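Section 7. Setting up the two-bin kitchen drawer sort

Before you start. Clear the table. You need both grey metal bins, a damp cloth, a dry cloth, and the kitchen bits you are sorting. Allow a good half hour the first time, less once you've got the hang of it.

7.1 Placing the bins

1. Wipe the tabletop and dry it. Grit under a metal bin scratches wood, and the scratch stays.
2. Put bin one in front of you, open top up. Bin two goes straight behind it.
3. Check neither one rocks. If it does, turn it end for end and try again. Still rocks? Swap it for a spare from the Goscombe shelf.
4. Wipe the insides. Get right down into the corners, crumbs collect there.

Note: the Palaniappan bins are a bit deeper than the old Zekside ones. Either will do but dont mix them, the rims sit at different heights and you will catch your wrist.

7.2 Loading bin one

5. Soft things first. Tea towels, oven mitts, pot holders. Lay flat, not folded.
6. Flat tools next. Spatulas, fish slices, scrapers. These can go on top of the cloth, handle up towards a corner so there's something to get hold of.
7. Small loose stuff last, to the side. Foil, lids, anything that rolls.

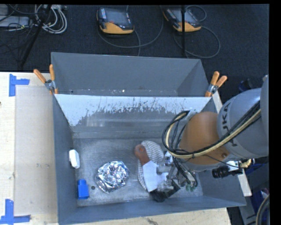
8. Leave a gap between the small items and the tools. A finger's width is plenty. Things pushed tight together come out together and you end up doing the job twice.
9. Do not pile past the rim. Too much? Do a second load.

CAUTION: no knives, peelers or graters in either bin. Blades go in the lidded tub, Furirton part 414. Same for skewers.

CAUTION: crumpled foil can have sharp edges. Pick it up from the top, don't squeeze.

7.3 Sorting across

10. Tools out first, over to bin two. Then cloth. Then small bits.
11. Anything greasy goes to the sink, not bin two. Oven mitts with scorch marks or thin patches, throw away.
12. Foil: clean bits to recyling, dirty bits to rubbish.
13. When bin one is empty, wipe it again and leave it to air.

Note: maximum 5 tools per load for beginers. More than that and the handles cross over.

7.4 If something goes wrong

Tool slides under the cloth: lift the cloth by one end, slowly, tool stays put.
Bin slides on the table: damp cloth underneath, folded once.
Missing part: spares list is on sheet 325, ask for Senthil Achari at the stores counter.

Carry on to section 8 for putting away.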